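**티켓 #509** · Kondeck 6 · 리그 운영 / 순위표
**제목:** 6라운드 종료 후 Ventura의 트라이 보너스 포인트가 순위표에 반영되지 않음
**등록:** Damián Magaña
**상태:** 해결됨(후속 작업 있음)

6라운드 Ventura 대 Renell 경기 결과를 입력했는데 순위표 승점이 맞지 않습니다. 경기는 26 대 20으로 Ventura가 이겼고, Ventura는 트라이를 네 개 기록했습니다. 대회 규정상 승리 4점에 트라이 보너스 1점, 합계 5점이어야 하는데 4점만 올라갔습니다. Renell의 패배 보너스(7점 차 이내)는 정상으로 들어갔습니다.
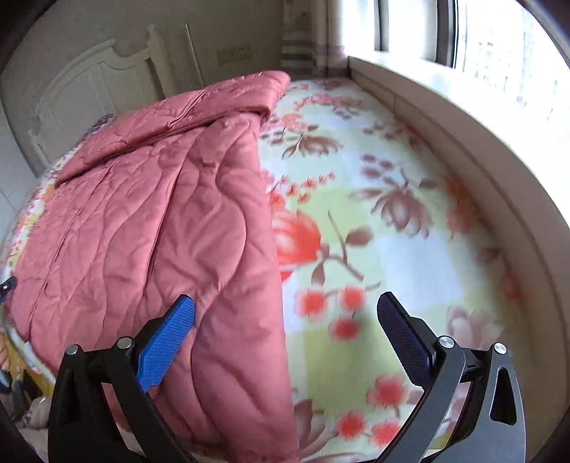
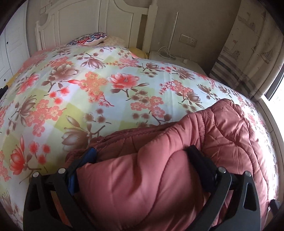 Ebony Rewi: 접수했습니다. 다음 네 가지를 확인해 주세요.

- 대회 설정의 보너스 방식이 "트라이 4개 이상"인지, "상대보다 3개 많을 때"인지
- 경기 상세 화면의 이벤트 탭에 Ventura 트라이가 몇 개 보이는지
- 스코어를 직접 입력했는지, 이벤트에서 자동 합산했는지
- 다른 경기에서도 같은 증상이 있는지

두 번째 방식이면 네 개 대 두 개라서 보너스가 없는 게 맞습니다. 설정부터 봐 주세요.

---

**Damián Magaña, 09:40**

보너스 방식은 "트라이 4개 이상"입니다. 시즌 시작할 때 정한 뒤로 바꾼 적이 없고 변경 기록에도 아무것도 없습니다.

스코어는 경기 당일 제가 손으로 넣었습니다. 이벤트는 나중에 CSV로 한꺼번에 올렸고요.

이벤트 탭을 열어 보니 Ventura 트라이가 두 개밖에 없습니다. 둘 다 전반에 나온 것입니다. 후반에는 Ventura, Renell 어느 쪽 기록도 없습니다. 교체도, 카드도 비어 있습니다. 원본 CSV에는 다 들어 있습니다.

같은 라운드의 Skindance 경기는 이벤트 탭 전체가 비어 있습니다. 5라운드까지는 문제가 없어 보입니다.

지금 Ventura와 Skindance가 승점이 같아서 득실차로 순위가 갈려 있습니다. 보너스 1점이 들어가면 Ventura가 위로 올라갑니다. 팀 관계자들이 보는 공개 페이지에도 틀린 순위가 나가고 있어서 우선순위를 올려 주시면 좋겠습니다.

---

**Ebony Rewi, 10:15**

우선순위를 "높음"으로 변경했습니다.

증상은 보너스 계산보다 가져오기 쪽에 가깝습니다. 패배 보너스는 스코어만 보고 계산하니까 이벤트가 빠져도 맞게 나옵니다. 트라이 보너스는 이벤트 탭의 트라이 개수로 계산합니다. 두 개만 들어갔으니 안 붙은 것입니다.

올리신 CSV가 시즌 전체 누적 파일인가요, 6라운드만 담긴 파일인가요? 가져오기 기록(관리 > 데이터 > 가져오기 내역)에서 "처리된 행" 숫자도 알려 주세요.

당장은 순위표 공개 설정을 "임시"로 바꿔 두시기를 권합니다. 페이지는 계속 열려 있고 상단에 미확정 표시만 붙습니다.

---

**Damián Magaña, 10:32**

시즌 전체 누적 파일입니다. 매 라운드 끝나면 기록지 프로그램에서 1라운드부터 전부 내보내서 덮어씁니다.

처리된 행은 1000입니다. 상태는 "완료"이고 경고나 오류는 없습니다.

순위표는 임시로 바꿨습니다.

---

**Ebony Rewi, 10:50**

원인을 찾았습니다. Kondeck 6의 이벤트 가져오기는 한 번에 1000행까지만 읽습니다. 나머지 행은 건너뛰는데, 이때 경고를 띄워야 하지만 현재 버전에서는 그냥 "완료"로 끝납니다. 5라운드까지는 누적 파일이 한도보다 짧아서 드러나지 않았고, 이번에 한도를 넘으면서 Ventura 대 Renell 경기 하프타임 부근에서 잘렸습니다. 파일에서 그 뒤에 있는 Skindance 경기는 통째로 빠졌습니다.

임시 조치:

1. 원본 CSV를 복사해 두고, 복사본에서 6라운드 행만 남깁니다.
2. 첫 줄의 열 이름은 그대로 둡니다.
3. 가져오기 화면에서 모드를 "덮어쓰기"가 아닌 "추가"로 선택합니다.
4. "같은 경기의 기존 이벤트 교체"에 체크합니다. 체크하지 않으면 Ventura 경기 전반 기록이 두 번 들어갑니다.
5. 올린 뒤 경기별로 "승점 재계산"을 누릅니다.

---

**Damián Magaña, 11:20**

순서대로 했는데 3번 다음 업로드에서 막힙니다. 화면에 나온 내용입니다.

```
Import failed (400)
events.csv: required field "player_no" is empty
0 rows saved
```

열 이름은 원본과 같습니다. 파일을 UTF-8로 다시 저장해서도 해 봤는데 결과는 같습니다. 브라우저를 바꿔도 같습니다.

---

**Ebony Rewi, 11:35**

player_no가 비어 있는 행이 있는지 봐 주세요. 이벤트 종류로 정렬하면 찾기 쉽습니다. 후반에 페널티 트라이가 있었나요?

---

**Damián Magaña, 11:41**

네, 있었습니다. Ventura의 네 번째 트라이가 페널티 트라이입니다. 골라인 앞에서 Renell이 몰을 무너뜨렸고 심판이 바로 선언했습니다. 선수에게 주는 득점이 아니라서 기록지 프로그램이 등번호를 비워 둡니다. 이번 시즌 첫 페널티 트라이라 전에는 이런 행이 없었습니다.

종류 열에는 TRY로 적혀 있고, 비고 열에 PT라고 되어 있습니다.

---

**Ebony Rewi, 11:58**

그 행이 맞습니다. 첫 업로드 때는 잘린 구간에 있어서 검사까지 가지 않았고, 이번에는 검사에 걸려 파일 전체가 거부된 것입니다.

Kondeck에서는 페널티 트라이를 별도 코드로 넣습니다. 종류 열의 TRY를 PEN_TRY로 바꾸면 player_no가 비어 있어도 통과합니다. 비고 열은 읽지 않으니 그대로 두셔도 됩니다. 득점은 7점으로 처리되고 컨버전 이벤트는 따로 필요 없습니다. 원본에 컨버전 행이 같이 찍혀 있으면 지워 주세요.

아무 등번호나 넣어서 통과시키는 방법은 쓰지 마세요. 개인 득점 순위에 들어갑니다.

---

**Damián Magaña, 12:25**

PEN_TRY로 바꾸고 다시 올렸습니다. 통과했습니다. 컨버전 행은 원본에 없었습니다.

재계산 후 확인한 내용:

| 항목 | 수정 전 | 수정 후 |
|---|---|---|
| Ventura 트라이(이벤트 탭) | 2 | 4 |
| Ventura 경기 승점 | 4 | 5 |
| Renell 경기 승점 | 1 | 1 |
| Skindance 경기 이벤트 | 없음 | 있음 |

이벤트 합산 점수도 손으로 넣은 26 대 20과 일치합니다. 순위표에서 Ventura가 Skindance 위로 올라갔습니다.

한 가지가 남습니다. 공개 페이지는 아직 예전 순서입니다. 관리자 화면과 다릅니다.

---

**Ebony Rewi, 12:37**

공개 페이지는 캐시를 씁니다. 순위표 설정에서 "임시"를 "확정"으로 바꾸면 새로 생성됩니다. 이미 바꾸셨다면 "다시 게시"를 한 번 눌러 주세요.

---

**Damián Magaña, 12:44**

확정으로 바꾸니 갱신됐습니다. 휴대폰에서도 새 순위로 보입니다.

다음 라운드부터는 해당 라운드만 내보내서 추가 모드로 올리겠습니다. 다만 지난 라운드 기록을 나중에 고치는 일이 가끔 있는데(트라이 득점자 정정 같은 것), 그때도 그 라운드 파일만 만들어서 교체에 체크하면 되는지요?

---

**Ebony Rewi, 13:05**

네, 같은 방법으로 하시면 됩니다. 교체는 파일에 들어 있는 경기에만 적용되고 다른 경기는 건드리지 않습니다. 정정한 행 하나만 올리면 그 경기의 나머지 이벤트가 사라지니, 고칠 경기의 행은 전부 포함해 주세요.

개발 쪽에 넘긴 항목:

- 행 한도를 넘으면 가져오기를 중단하고 잘린 위치를 표시할 것
- 가져오기 내역에 "건너뛴 행" 열 추가
- 400 오류 메시지에 문제 행 번호 표시
- 이벤트 합산 점수와 직접 입력한 스코어가 다르면 경기 상세 화면에 알림

한도 자체를 늘릴지는 정해지지 않았습니다. 위 항목이 배포되면 이 티켓에 댓글로 남기겠습니다. 티켓은 해결됨으로 바꾸고, 후속 작업은 연결된 상태로 둡니다.

---

**Damián Magaña, 13:11**

확인했습니다. 5라운드까지의 경기도 이벤트 합산과 스코어를 대조해 봤고 차이 나는 경기는 없었습니다.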